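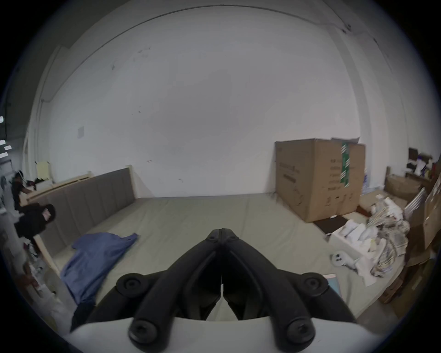 *The big pale mattress pad, laid out on the floor.*

Every January I get it into my head to air out all the bedding in the house, and every January I remember halfway through how much bedding we own! My mother-in-law, Forough Mirzaei, taught me the habit the first winter I was married (she'd throw the windows open in the bitter cold and send us all off to the kitchen with tea until it was over), and I've kept it up through 3 apartments and now the drafty little house in Bullham.

I start with the mattresses, stripped right down and left bare for the morning. Then come the quilts, over the banister, and the pillows get 20 minutes in the dryer on low with a couple of clean tennis balls. The racket is terrible and the dog goes and hides in the tub, but oh, they come out so plump.

Sheets I leave for last, and I'm fussier about those than I used to be. My friend Hanna Antoniuk folds hers into the matching pillowcase, the whole set in one tidy bundle, and I've copied her ever since I saw her linen closet.

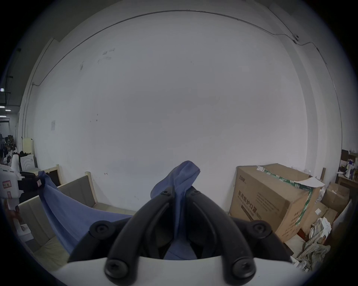
**Do you iron your sheets?**

Only the top hems, and only when company is coming. The rest I smooth by hand while they're still a bit warm from the dryer.

Next up is the wool blanket from the cedar chest, which has a moth hole I've been meaning to darn since fall. I did buy the yarn, at least.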